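Craddock Hands the Pin Sorting to a Pair of Robot Arms

Last updated: Wednesday, September 7, 2022

I'm Efa Vaughan, and I run the finishing room at Craddock. They asked me to write this announcement because I'm the one who complained the loudest about pins, so here goes!

Starting this month, our pin sorting is moving over to two-armed robot tables built with our friends at Cletel. If you've ever bought one of our sewing or display kits, you've handled the pins I'm talking about. They come to us mixed, they go out by color, and for as long as I've worked here (17 years, if you're asking) a person has sat on a stool and picked them apart by hand. On a busy day that meant 4000 pins. I've done it. My neck still remembers.

What's changing for the crew

No one is losing a job over this, and I wouldn't have put my name on it otherwise. The six people on the sorting bench are moving to kit assembly and final check, which have been short-handed forever. Everybody keeps their hours and their pay, and two of them are getting a raise for taking on table duty.

Table duty is a new thing for us. Whoever has it sets out the tubs and baskets, keeps an eye on the arms, and steps in when a pin ends up somewhere silly. Keyvan Bakhtiari went first. He was pretty doubtful back in February when we started talking about it, and he told me so at length in the parking lot. Now he's the one teaching the rest of us. "I used to go home seeing pins when I shut my eyes," he says. "I still look at them all day, but I get to stand up and walk around, and I'm using my head a lot more."

Prys Edwards, our plant manager, wanted me to add that training happens on paid time -- all of it, including the safety part. Each person gets 76 hours before they run a table alone. I thought that sounded like a lot until I did mine.

The pins themselves

Small shiny things are hard for robots, or so Amancay Carrasco at Cletel keeps telling me. Pins roll, they tangle, they land on top of each other, and two golds that look different to me can look the same to a machine. Her team has been very patient with our lists of gripes. The arms are slower than Keyvan on a good morning, and I don't mind saying that in a press release. They also don't get a sore neck.

The table has an arm on each side, with the tub and the mesh baskets in a line down the middle where both can get at them. Loose pins go right on the gray surface.
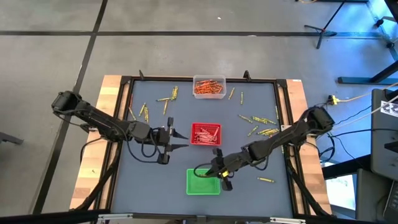 What comes next

We'll run one table through the fall and then decide on a second. The crew gets a say in that, and there's a sheet on the break room door for anything that bugs you about the new setup. So far the biggest request is better stools, and those are on order -- I picked them myself.

We're also holding an open afternoon for families and neighbors once everyone has finished training. There's room for 200 people if we use the loading dock, and Cledwyn Rees at our front desk is taking names. Reporters are welcome too. Call the main Craddock number, ask for Cledwyn, and he'll find me out on the floor.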